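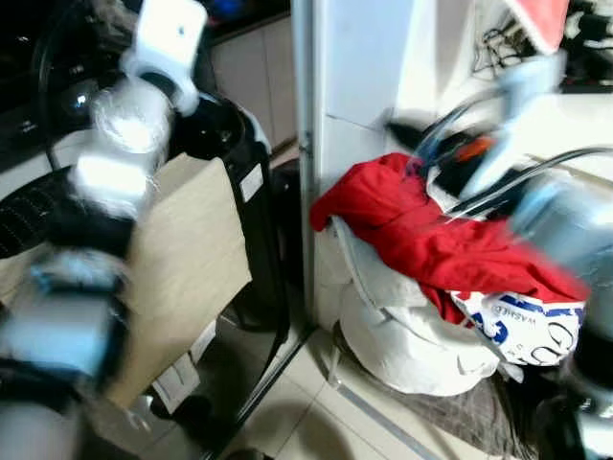 Flat carton with paper label

Search products
Storage > Cartons and Boxes

Lendau Flat Carton, pack of 100

The Lendau carton is supplied flat by Woltix for archive and household storage. Each carton is folded by hand and requires no tape at the base. Orders of 300 or more are delivered on pallets. 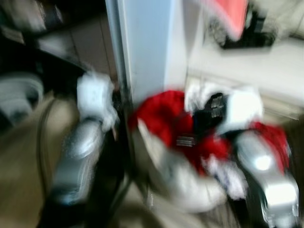
Can the carton be used for textiles?
Textiles may be stored in it when clean and fully dry.

Enquiries: Anca Ilie, Sales Office

Related items
Surdu Document Box
Burevura Label Sheets, pack of 100
Lendau Carton Lids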